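Teaching an Arm to Tidy a Kitchen That Isn't One: Final Report
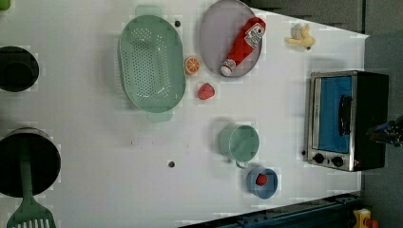 Buppha Sangkhawat
Submitted Oct 24, 2024

The proposal I handed in for this project promised a robot arm that would clear a toy kitchen on spoken request. The project I am reporting on is one in which I moved a toy strawberry back and forth for most of a summer and wrote down what I was doing. My advisor at Flisville says these are the same project at different stages. I have decided to believe this until grades are posted.

What I set out to collect

A policy that learns by imitation needs examples, and somebody has to make them. In my case each example was one short task, done by me driving the arm by hand controller, with camera video, the joint positions and a sentence saying what the task was. "Put the strawberry in the colander." "Take the raspberry out of the bowl." "Move the ketchup off the plate." I kept the sentences dull on purpose. An early batch had more personality, and I had to retype all of it when I discovered that I had asked for the same motion in several moods.

The set ended up with 438 recorded demonstrations. Of those, 133 were thrown out, which I will get to, with as much dignity as I can manage.

Laying out the table

The same props were used throughout: the green colander, a plate, a mug, a small blue bowl, the pots, a spatula, a little toaster oven and a handful of plastic groceries. Before each demonstration I was supposed to shuffle them. It sounds easy to put things down at random. I am bad at it. When I went back through the first week of video, the banana had barely traveled, and the colander had a favorite spot that I seem to have picked without ever thinking about it. A model trained on that week would have learned where I like colanders.

After that I wrote a small script, Gurkik, which draws a layout and shows it on a laptop as colored blobs. I put each object on its blob and did not argue. Gurkik has no taste, so it will happily lay a ketchup bottle diagonally across a plate or hang a spatula over a pot with its head out toward the edge of the table. I left those layouts in. Real counters look like that, mine especially.

I did overrule it in one respect. The original version kept all objects well inside the camera view, and the early policy became confused by anything that was only partly visible. So the later layouts let pots and plates run off the side of the picture. Labeling these was a nuisance, and I would do it again.

Driving the arm

The overhead camera was the only view I allowed myself while driving. The idea was that I should not use information the policy would never have. The consequence was that I had very little sense of height. From straight above, a mug is a circle with a handle, and a gripper hovering over it looks a lot like a gripper inside it. I learned to read shadows. I also learned how far a mug slides when you get the shadow wrong.

The strawberry was the easiest object once I stopped being afraid of it. The banana was the worst, since its peel flaps stick out and the fingers kept closing on a flap, which gave a grasp that looked fine and then let go halfway to the plate. The orange slice lies flat and offers the gripper very little to hold. I have 69 demonstrations of picking up that slice and can remember most of them individually.

Why I threw so many away

The discards fall into a few groups. In some, the grasp failed and I tried again, and again, and the recording became a film about persistence. A couple of retries is useful to a learner. A long string of them teaches it to dither. In others the sentence and the motion disagreed: I typed "raspberry" and picked up the strawberry, both being small and red and it being late. Others were lost when I forgot to press record, did a beautiful job, and then recorded the arm going home.

The group I argued with myself about was the hesitations. Before a hard grasp I would stop above the object and think. The recording cannot show thinking, so it shows an arm standing still for no reason, and the first policy I trained faithfully stood still for no reason. I trimmed the pauses where I could and dropped the demonstration where I could not.

What the policy does now

I trained 2 versions, one with everything and one with the cleaned set. The cleaned one was better at moving fruit into the colander and slightly better at leaving other things alone. Neither can be trusted with the banana. Both will go for the raspberry in the bowl with real confidence and often push the bowl instead. I suspect that is because I did the same thing in July, before I got the hang of it, and not every instance was bad enough to discard.

The toaster oven remains a disappointment. I planned a set of tasks using its door and recorded too few of them to train on. For now it serves as an obstacle, and as something for the arm to cast a nervous glance at, if arms did that.

Notes for whoever takes this over

The layouts, the sentences and the discard list are in the shared folder called Brornport, along with the retyped sentences and the originals. Please use the retyped ones. Check the camera mount before every session and compare the view with the saved reference. Record the oven tasks first, while you still have patience. The spare controller cable is in the drawer marked Intarasuk, under the other cables, which do not fit anything.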